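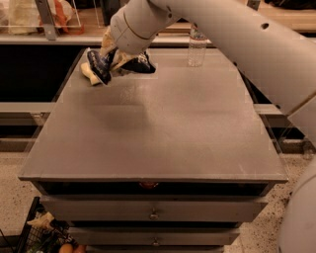

Drawer unit in the common room, with a water bottle and a crumpled navy item still on top.

Clear Surfaces, Pustport House
Progress report, second period
To: Ragnheiður Vestergaard, Dromow Fund
From: Chunhua Kang

Dear Ragnheiður,

You asked for a plain account of where the money has gone and whether the rooms are any tidier. The first part is easy. The second is harder than our application made it sound, and I would like to go through it before the February payment is decided.

What was promised

The application said that the shared rooms at Pustport were cluttered because people had nowhere to put things. We would supply drawers, baskets and open shelving, agree on a place for each kind of item, and the tabletops would stay clear. We set ourselves a target of 100 percent clear surfaces at the evening check. I signed that application, so I can't blame anyone else for the number, but I thought it was silly then and I think so now. A surface with one pen on it fails. A surface with a week's worth of mail on it fails in the same way. The check can't tell the two apart.

What was done

All of the storage in the first order has been delivered and is in use. The Favutness order came short by one shelf, and the missing shelf arrived later at no charge. The common room was set up first, then the laundry room, then the upstairs landing. The landing was supposed to wait for the next period, but people had already started piling things there, and it seemed pointless to hold back shelving that was sitting in the hall.

Spending on storage this period came to $939, which is inside the budget line. I have not spent anything on the label maker. The handwritten labels from the first period are ugly and they work exactly as well as printed ones would, by which I mean that people read them and then put the item on top of the drawers anyway.

What we found on the surfaces

During the check period, 634 items were logged on tabletops in the three rooms. Drinks and snack packaging made up the largest group, followed by clothing, then paper. We had expected paper to come first. The whole drawer plan was drawn up with paper in mind, and the drawers in the common room are shallow for that reason. They take envelopes nicely. They don't take a tall bottle standing up, and a person who is going to drink from a bottle again in ten minutes isn't going to lay it down in a drawer.

I raised this with Sveinbjörnsson, who supplied the layout, and was told that users would adapt. I see no sign of it in the log. The same kinds of things turn up in the same kinds of places, mostly toward the back of the top, where you can leave something without feeling you've left it in anyone's way.

Some of the log entries need to be treated with care. A soft, crumpled thing gets written down as clothing by one person and as packaging by the next, and once it has been cleared away there is no checking which was right. I have merged the two categories wherever the note was unclear. That makes the table in the appendix less interesting, but I would sooner send you a dull table than one with a false split in it.
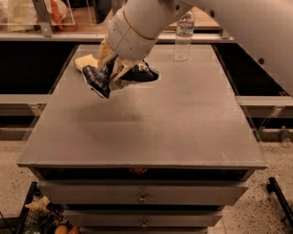

The lifting and putting away is quick. Clearing one top takes very little time, and I don't think any of our trouble comes from that end. What slows things down is deciding where the thing goes. A bottle could be finished or not. A bag of chips might be empty, or half full and folded over, and in the second case somebody will want it back. Our rules say "food to the kitchen, trash to the bin," and they skip the step where you find out which one you are holding. In practice the doubtful things get moved to one side and left, and the surface fails the check.

The result, as it stands

Of the evening checks, 58 percent found the surface clear. Before you put that in the board summary, please note that I have no good figure from before the storage came. The baseline in the application was taken from a walk-through on one afternoon, and I have been told the rooms had been straightened up that morning for visitors. If so, the baseline flatters the old setup, and the project may have done better than it looks. It is also possible that people tidy because they know there is an evening check, in which case the drawers deserve none of the credit. I can't separate the two with what we have.

The laundry room is the one place where I would say that something changed. Baskets suit what people carry in there. You can drop a thing into a basket with one hand, without opening anything, and I suspect that matters more than the capacity figures we spent so long on. The common room is up and down. The landing is worse than it was, in my opinion. We gave people a flat top at waist height beside the stairs, and they use it as a flat top beside the stairs.

Problems still open

The evening check is done at 8 p.m., when the common room is busiest. Anything in use at that time is counted as clutter. I would like to move it to 10 p.m.

The bottom drawers are hardly touched. I looked through them all, and apart from spare batteries, a tape measure and a bag of curtain hooks that I can't match to any curtain in the building, they hold nothing. It may be that the project bought more drawer than it needed. I would not approve a second order of the same type, whatever discount is offered.

Nothing has been settled about lost property. Items put away in drawers are harder for their owners to find than items left out on top, and I have had more complaints about tidied things than about untidy ones. A single open tray near the door would deal with most of them.

What I am asking for

Please release the February payment, but let us change what it buys. The plan has it going on more drawers for the upstairs rooms. I would put it toward open baskets, a tray for doubtful items in each room, and a bin close enough to the common room drawer unit that it can be reached without walking around the couch. None of this is as presentable as matching furniture and it will not photograph well for your newsletter.

I would also ask you to let go of the 100 percent target. If the fund needs a number, "nothing left out overnight" is one that I could check and would believe.

The log sheets and receipts are in the appendix. Two of the receipts are faded, and I have written the amounts on the back in pencil. If you want to see the rooms, come by in the evening without telling me which one.

Chunhua Kang
Pustport House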